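Household chore robots

From the Kereama open reference, automation section. Article needs cleanup.

A household chore robot is a machine meant to do ordinary housework – picking things up, opening drawers, wiping, carrying, putting away. Whether such machines can do this work yet is disputed. Short answer, for most chores: partly, slowly, and mostly in rooms set up for them. Robot vacuums are the usual exception, being old, cheap and common. They have no hands.

Simulation

Most chore skills are now tried first in simulated rooms. Cheaper than a real apartment, nothing breaks, and the same room can be reset as often as wanted. A simulated room usually has a few pieces of furniture, some small objects lying on them and a robot model with one or two arms. Typical tasks: open a drawer, clear a tabletop, move a dish from one surface to another.

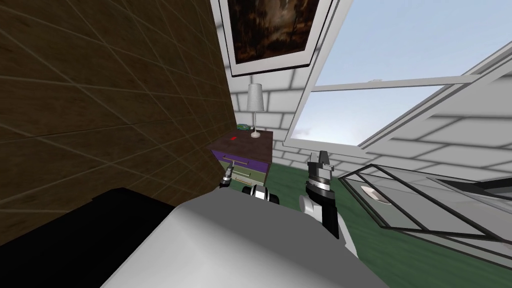
Bedroom and living room tasks look easy on paper. They are not. Drawers have thin handles, and a pull at the wrong angle jams the drawer or slips off. Small items are harder than large ones, as a finger-width error on a mug may not matter but the same error on a coin means a miss. Two-armed robots also have to keep one arm out of the way of the other. Glass is a known problem – real depth cameras often read straight through it, and a simulator that draws glass nicely may still not copy that fault.

Grippers

The common hand is the parallel gripper. It has 2 fingers that open and close. Good for boxes, handles, cups, plates taken by the rim. Bad for cloth, bags, anything that has to be turned over inside the hand. Hands with more fingers exist but cost more, need more upkeep and are harder to control.

Picking up from the floor is its own topic. The arm has to reach low without the body tipping or blocking the camera, and the fingertips have to come very close to a hard surface.

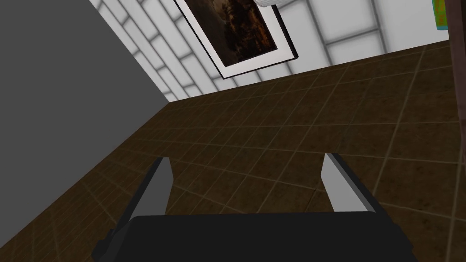

Force sensing helps here, so the arm can touch down lightly and stop. Without it, operators leave a safety gap and flat objects such as cards or lids get missed. Tile, wood and carpet each behave diffrently under the fingertips, and a skill tuned on one may do badly on another.

Chore trials

The Clernard trial, often cited, ran 4 chores: drawer opening, table clearing, floor pickup and laundry folding. Each was given 100 tries in simulation. The first 3 were judged usable in simulation, folding was not. On a real arm only drawer opening was kept, and only with the one dresser it had been tuned on. Later work under the name Zorkano used more varied rooms and reported better carryover, though chores were still slow next to a person.

Shop floor

Shop-floor chores are further along. Parts arrive in known spots, lighting is fixed, people can be kept out of reach. Machine loading, stacking and simple packing are routine. Sweeping up, sorting mixed scrap and untangling cables are not. The Clolus line, a small-parts packing cell, is sometimes given as a case of automation done well, but loose bags were still packed by hand there as of July.

Open problems

Soft items. Clutter. Recovering after a drop – many systems just carry on as if the object were still held. Long jobs with many steps, where one small miss early on spoils teh rest. Pets and children, hardly tested at all.

See also: mobile manipulation; robot vacuum; parallel gripper; simulation-to-real transfer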